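Ostton Publishes Findings of Gripper Comparison on Everyday Household Objects

FOR IMMEDIATE RELEASE
11/09/2024

Ostton, a developer of handling equipment for light robot arms, today released the findings of a comparison of nine two-finger grippers and the wrist cameras mounted with them. The work was carried out at the company's test hall together with Morkico, which supplied control software, and Đorđević, an independent test house that designed the trial procedure and kept the records.

The comparison began in April. Each gripper was fitted in turn to the same arm and presented with a set of 85 everyday objects, ranging from soft packaging and stationery to small tools. Objects were placed singly or among other items on a hard work surface, and an operator guided the arm through five attempts at each one. Grip force, closing speed and finger opening were logged for every attempt, together with the image from the wrist camera.

"Buyers are usually shown a gripper picking up a block or a bottle," said Zsófia Vida, head of applications at Ostton. "Our customers handle pouches, folders, wallets and clear plastic. We wanted a record of how the equipment behaves with those items, including our own equipment, and we are publishing the poor results along with the good ones."

Flat and flexible objects separated the grippers most clearly. Items with a closure strap or loose inner pages were difficult for fingers with smooth faces, which tended to slide along the cover before the grip was secure. Fingers fitted with textured pads held such items at lower force settings and left fewer marks on soft covers. The advantage was smaller with rigid objects such as wooden handles, where all of the grippers performed within a narrow range.

The finger opening at approach also affected results. When the fingers were set too wide, they met neighboring objects on the way down. When they were set too narrow, a small error in the arm's position was enough to bring a fingertip down on top of the object. The trial team recommends that the opening be set for each object class before a run begins, and that the setting be recorded with the results.

A teal booklet with a snap button and a closure strap shows how flat objects were approached, with the padded fingers open on either side of it and a red-headed hand tool set apart on the tile.

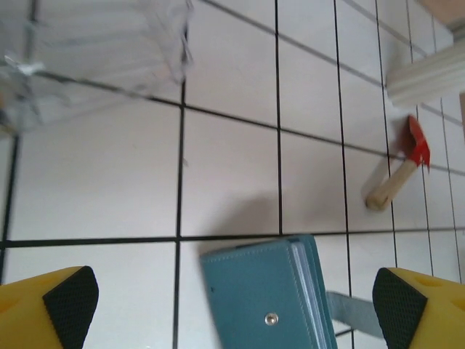

Camera Placement and Surface Glare

The second part of the comparison concerned the small cameras mounted at the wrist. Two mounting positions were tested, one close to the fingers and one set farther back along the arm. The closer position gave operators a better view of the fingertips during the last stage of the approach. It also stretched the view of the work surface and left more distant objects out of focus, and operators needed additional practice to judge distance from it.

Transparent packaging remained the most difficult category in both positions. Reflections from glossy surfaces were frequently mistaken for the edges of a container, and grout lines seen through clear plastic made its outline hard to follow. Morkico has since revised the exposure settings in its controller and will supply the revision to existing users at no charge.

"The camera and the gripper are often purchased separately and tested separately," said Rafia Bhutto, trial manager at Đorđević. "In our records, many failed attempts were traced to what the operator was able to see in the final moments before closing. We would encourage anyone planning a trial to treat the two as a single piece of equipment."

Availability of Results

The full report, including force and timing tables for all nine grippers, is available on request from the Ostton press office. Organizations that wish to repeat the procedure may obtain the object list and placement guide from Đorđević. A second round of testing, using the Fovilus controller in place of the present one, is in preparation.

About Ostton

Founded in 1996, Ostton designs and manufactures grippers, finger pads and mounting hardware for light robot arms used in packing, sorting and laboratory work.

Press contact: Ostton Press Office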